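Hilludik Builders Board > Mobile Robots > Teaching by demo
Thread: Brarkmont says 200 demo drives is enough for a street route. Is it?

gutterball
Our group got the Brarkmont street kit in spring. You drive the robot with the remote, it records what you do with the sticks along with the video, and after 200 drives it's supposed to handle the route alone. I've read the guide twice and I still can't find where the 200 comes from. Has anyone gotten there and had it work on a street it wasn't shown?

naima_fawzy
We did 200 on a flat parking lot and it drove the parking lot fine. Then we took it to a street with a curb and it was useless. It knew my thumbs and the parking lot, and that was all.

torque_o_clock
So you trained it on a lot and tested it on a street, and the training is to blame? I have 700 drives on one route and mine holds the line next to the curb better than I do. People quit too early on this stuff.

naima_fawzy
700 drives on one route is a tape recorder.

torque_o_clock
A tape recorder doesn't slow down for a trash can. Mine does.

Graciela Durán
Does it slow down for a trash can, or does it slow down at the spot where you used to slow down for a trash can? Move the can and tell us. I'm not trying to be rude, I've been fooled by my own robot on exactly this. I was sure Bunting (our cart) had learned parked cars. Then one morning every car was gone and it swung out around nothing, nicely, at the usual places.

torque_o_clock
Fair. I haven't moved the can.

gutterball
Graciela, how did you fix it?

Graciela Durán
I'm not sure I did. I stopped driving clean laps. About 

half_duplex
(posting from a phone, sorry to cut in) Clean laps are the whole problem with teaching by remote. A good driver never gets into trouble, so the robot never sees anyone get out of it. First time it drifts a foot toward the gutter it has no idea what comes next.

Graciela Durán
Sorry, hit post too soon. What half_duplex said. I now let it drift on purpose with recording off, switch recording on, and drive back to the middle. 30 of those did more than my last month of laps. I'd still never leave it alone with a real gutter. It gets a person walking beside it with a stop button, every time.

mr_pallet
Gurnix has had recovery drives in their software forever. You don't need to do the on/off dance.

half_duplex
Gurnix has a button labeled Recovery. I've used it. It tags the clip, and I could not find one difference in how the thing drove afterward. Happy to be shown otherwise.

mr_pallet
You have to retrain after tagging.

half_duplex
I did retrain. That's what "afterward" means.

naima_fawzy
Question for everybody quoting drive counts: how laggy is your remote? On our street link the video gets to me late, so I steer late, so the robot gets taught to steer late. More drives just teach it more of that. I'd take 30 good ones walking next to it over 200 from a chair.

gutterball
We've been driving from a chair, with the camera view only. Hadn't thought about the lag ending up in the recordings, and the guide doesn't mention it. I also find it hard to judge the right side from the video.

torque_o_clock
Which side is your curb on? And is there a drop?

gutterball
Right. Concrete gutter with a low wall, then hedges the whole way down. Parked vehicles are all on the left, so I hug the right more than I should to stay clear of the van. Pavement is patchy, light and dark, and I can't tell from the picture what is a patch and what is a dip. No idea how the robot is meant to learn that from me.

Graciela Durán
It can't learn from you what you can't see either. Walk the route first. And if those leaves on the right hang into your view, do some drives farther out, or it may decide big leaves mean it's in the correct place – mine got attached to a mailbox.

torque_o_clock
Or trim the camera view. But okay, post what you see from the chair. I still say 200 is low, not wrong.

gutterball
Driver's view, heading down the street:

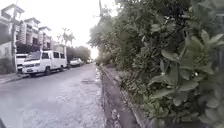

Last edited by gutterball in July, 4:40 PM

naima_fawzy
You're closer to that gutter than I'd want to be over a late link. I'd walk it.

mr_pallet
Looks fine to me. Tag it and retrain.

Log in to reply to this thread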